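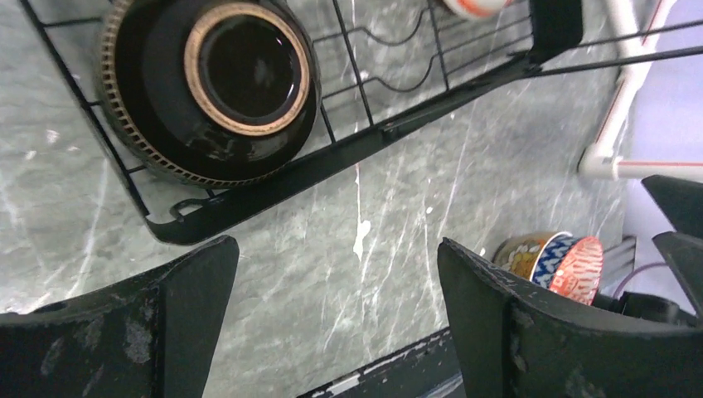

My grandmother never owned a dishwasher, and neither did my mother, and for most of my life I figured I'd be the one to break the streak. Then I moved into a building in Prirnell with a kitchen the width of a hallway, and the streak is safe with me.

So I wash dishes. Every night, after whatever I've cooked, with the radio going and my sleeves pushed up past the elbow. And somewhere in my second winter of doing it I noticed that I'd stopped minding. I'd started to look forward to it, even! My sister thinks I'm unwell.

I began asking people about it — on the bus, at work, in line at the bakery — and you would not believe how much everyone has to say. People who can't remember their own zip code will tell you which hand holds the sponge and who taught them to do it that way. I heard from 32 of them before I quit writing it down, and the fights they described! Glasses first or silverware first. Running water or a full basin. Whether a pot left to soak overnight is a pot being cleaned or a pot being ignored (I am married to an overnight soaker, so I have feelings on this one).

Hina Rizvi grew up as one of five kids and washed on a schedule taped inside the pantry door. She could trade her night away for chores or candy, and she once gave up an entire November of desserts to get out of Thanksgiving week. Her brothers still bring it up. These days she has a perfectly good machine and uses it to store baking pans.

Jonatan Hellström told me he proposed at the sink. He'd planned on a restaurant, but the car wouldn't start, so they ate eggs at home and he asked her while she was scrubbing the skillet. She said yes and handed him the towel.

What I keep hearing underneath all this is talk. You stand next to somebody, you both face the wall, your hands are busy, and things get said that would never get said across a table. My father told me about losing his job that way, the year I was 12. I told my mother I was dropping out of nursing school that way. She just kept rinsing and asked me to pass the gravy boat.

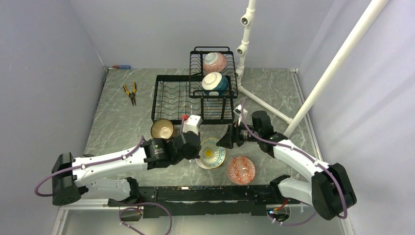
Noreen Ghauri wasn't buying it. She told me she'd raised three boys and had washed up alone for most of 20 years, and the only thing that ever got said at her sink was "Mom, where are my cleats?" She got her first dishwasher at 57 and cried when the delivery men left, and she'd like it on the record that those were happy tears.

Fair enough, Noreen. I think a lot of this comes down to whether you picked it. I've got two people and one small kitchen, and on the nights I'm beat we leave it all till morning and the world goes on. If I were facing a mountain of cereal bowls with no help coming, I'd be shopping for appliances too. 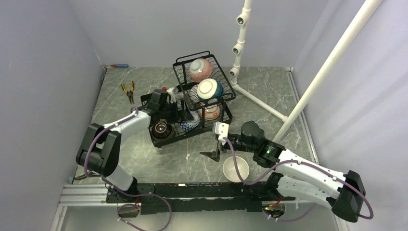 The drying question

Now we get to the real trouble. I air-dry. My husband towel-dries, every piece, and puts it away while the cupboard door bangs against my head. His people are all towel people. At his aunt's house in Zimden you can't put a cup down without someone polishing it.

Irfan Dhanial says the answer is to let one person wash and the other one sit down and read out loud. He and his wife got through two long Russian novels last year that way, and they're partway into a third. We tried it on Tuesday with the newspaper. I got the sports page and half the obituaries, and then he fell asleep in the chair, so I let everything drip.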